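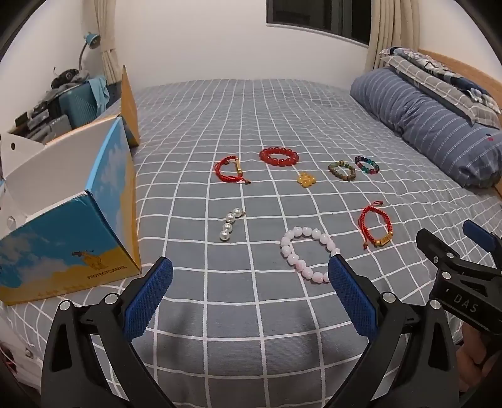 July
By Altwood

A string of beads has no fixed shape, and most grasp planners want one. The planner used at Grarkcombe until this spring fitted a box to each object and closed on the short axis. On mugs and cartons it did well. On a bracelet it put the fingertips across the open middle of the loop and closed on bedsheet.

Jenora, the planner that replaced it, drops the box. Its perception stage labels pixels as strand, clasp, charm or background, then thins the strand to a centerline. Candidate grasps are placed along that line, square to it, and scored on clearance from neighboring objects. Two bracelets lying close together remain the hard case. The centerlines merge, and the planner sees one long strand with a branch in it.

Training data comes from hand-held grippers with a fisheye view from the tool, used on jewelry laid out on ordinary beds and tables. The set holds 921 demonstrations, of which 400 are red cord or bead strands. Patterned sheets were kept in on purpose. A printed grid produces thin, regular lines, and early versions of the segmenter labeled them as cord.

Lens distortion is handled late. The images are not flattened before segmentation — resampling smears the small beads near the corners — and only the centerline points are projected through the calibrated model. This cut the planning step to 20 milliseconds on the lab machine.

Occlusion by the fingers is less settled. As the pads close in, they hide part of the target, and the centerline breaks in 2. Deng, the tracking module, carries the last full line forward and shifts it with tool motion. It assumes the strand stays put until contact, and a loose cord end often does not.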